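Stomora Service Desk
Ticket 905
Subject: Recurring work orders issued more than once after schedule change
Product: Jerkora Work Orders
Site: Stekberg building
Opened: July 2022
Priority: Medium, later raised to High
Status: Resolved

Summary of request

The Stekberg office reports that recurring cleaning and inspection tasks are being issued several times for the same room and the same shift. The duplicates carry different work order numbers, but the room, task code and due time are identical. Closing one copy does not close the others. Staff are completing the work, closing the copy shown on their handheld list, and then receiving overdue notices for the copies that remain open.

The office asks that the duplicates be removed, that the overdue notices be stopped while the matter is reviewed, and that the cause be identified before the monthly report is prepared.

Initial response

The request has been received and assigned to the scheduling queue. Please supply the following:

The task codes affected
Whether one-time work orders are also duplicated
The date of the last change made to the site calendar
An export of open work orders in the standard format

Overdue notices for the site have been suspended. Safety inspections are excluded from the suspension and will continue to send notices in the usual way.

Information received from site

Export attached. Task codes affected are DAILY-TIDY, DAILY-WASTE and WEEK-FLOOR. One-time work orders are not affected. The site calendar was last edited when the building moved to extended evening hours. Before that edit, no duplicates had been reported.

Site also notes that the task card for DAILY-TIDY in meeting rooms displays correctly on all handhelds, including the short instruction text, which reads: "Clear the table, empty the dustpan, return the hand broom to its place." The content of the card is the same on every duplicate.
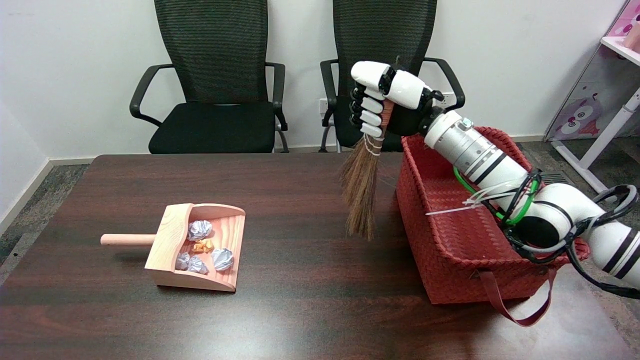 The Stekberg office added in a later message that the wording of the cards was satisfactory and should be left alone, and that its main concern was the completion rate, which had fallen on the report although no work had been missed. It asked whether the report could be corrected for past dates or only from the time of the repair.

Service desk reply: Completion figures are calculated from the work order table each time the report is run. Once the duplicate records are voided, earlier dates will show corrected figures. Reports already saved as files will not change and will need to be run again.

Investigation

Step 1. The export was compared with the work order table. It contains 2,321 open records with at least one matching record for the same room, task code and due time. No duplicates were found in closed records dated before the calendar edit.

Step 2. The task templates were checked. Each affected template exists once only. The templates were not copied or imported during the period in question.

Step 3. The scheduling service was restarted. New duplicates were issued at the next run. A restart is therefore not a remedy, and sites should not be advised to request one for this fault.

Step 4. The site calendar was examined. The extended evening hours had been entered as a second active calendar, and the original calendar had not been given an end date. Both calendars include the day shift. The scheduling service issues one work order per template for each active calendar.

Step 5. A test site was set up with 2 overlapping calendars and a single template. Duplicates were issued at the first run. When an end date was added to the older calendar, the next run issued one work order as expected.

Step 6. The overlap accounts for pairs of records only. A smaller group of WEEK-FLOOR records appears more than twice. These were traced to a manual "Issue now" command used after the first duplicates had been voided at the site. The command ran against both calendars and created further copies.

Cause

Two active calendars covering the same shift. Jerkora Work Orders accepts this arrangement without a warning. The administrator guide, last revised in March, states that calendars may overlap where they apply to different zones, but does not state what happens when they apply to the same zone.

Action taken

An end date was added to the original Stekberg calendar.
Duplicate open records were voided with the reason code SYS-DUP. Where one copy had been closed by staff, the closed copy was kept.
Overdue notices were restored after 8 scheduling runs without a duplicate.
The "Issue now" command was limited to site administrators.
The Avram building, which uses the same calendar set, was checked. Its calendars do not overlap and no change was made.

Action requested from site

Please run the completion report again for the affected period and discard the saved versions. Handhelds should be signed out and signed in once so that voided records are cleared from the local list. Notes entered by staff on a voided copy remain in the record history and can be viewed by selecting "Include voided" in the search panel.

Confirmation from site

Reports have been run again and the completion rate agrees with the paper log. Two handhelds continued to show voided records after signing in. Both were cleared by removing the stored list under Settings, then Local Data.

Follow-up

A change request has been filed for a warning message when a new calendar overlaps an active calendar in the same zone. The administrator guide entry on calendars has been referred for revision. Any further correspondence on the warning message should quote the change request and not this ticket.

Ticket closed with the agreement of the site.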